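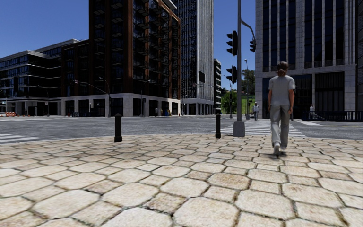
Sunolby library to host June series on the historical short story

2/19/26

The Sunolby public library will run a series of evening readings and talks on the historical short story in June, the library said in its spring program. Admission is free, but seats have to be booked.

The series is called Small Pasts and takes place in the upstairs reading room, which holds 80 people. Each evening starts at 7 p.m. and has the same format: a writer reads one complete story, then talks about where it came from, what was looked up and what was made up. Questions from the audience follow. The library expects each session to end by 8:45.

Small Pasts grew out of an open call for stories that closed last fall. The library and Trondach, the small press that publishes the Dullar Review, asked for unpublished stories set at least 50 years before the present, with a limit of 5,000 words. They received 732 entries, more than the readers had planned for, and the announcement of the results was pushed back twice.

A longlist of 56 stories went up on the press's website last month. The writers who will read in June were chosen from that list. Their names will be published with the full schedule once travel has been confirmed.

Most of the entries were set in the two world wars or in the nineteenth century, according to the readers' report, which is posted next to the longlist. The report says the stories that got furthest were often about ordinary work. It mentions one about a ferry office, one about a glove factory during a strike and one told by a boy who carries messages for a land surveyor. It also says that many entries spent their first page on background and only got going on the second, and that letters and diaries were used as a framing device so often that the readers began to keep a separate pile for them.

Trondach will print a selection from the longlist as a paperback anthology, also titled Small Pasts. It will be on sale at the readings and in bookstores from the same week. The book has notes by the authors on their sources, printed at the back so that the stories can be read first. An e-book will follow later in the year. There are no plans for an audio edition.

The talks will be recorded, with the exception of the audience questions. The recordings will be on the library's website for one year. The stories themselves will not be part of the recordings, as the rights stay with the authors and the press.

A writing workshop is planned alongside the readings. It is meant for people who have a draft of a historical story and are stuck on it, and it will be held on 2 afternoons in the Urquhart room on the ground floor. Participants send in up to ten pages beforehand and get written comments. Places are limited and there is a charge for materials. Library cardholders pay half. Drafts of novels are not accepted, though a chapter that can be read by itself will be considered.

Local reading groups can borrow sets of the anthology, ten copies to a set, for up to six weeks. A sheet of discussion questions comes with each set. Groups outside Sunolby can ask for a set through their own library, but should allow extra time for delivery.

Bookings for the readings open on the library's website and at the front desk when the full schedule comes out. Each person can reserve up to four seats per evening. Seats not taken by five minutes before the start will be given to people waiting. The reading room can be reached by elevator from the main entrance, and a hearing loop is available in the first six rows.

The Dullar Review will carry one of the longlisted stories in each of its next three issues. The journal is open to general fiction submissions all year, and entries that did not make the Small Pasts longlist may be sent in again if they have been revised. Writers are asked to say so in the cover letter. The library and the press have not yet decided if there will be a second open call.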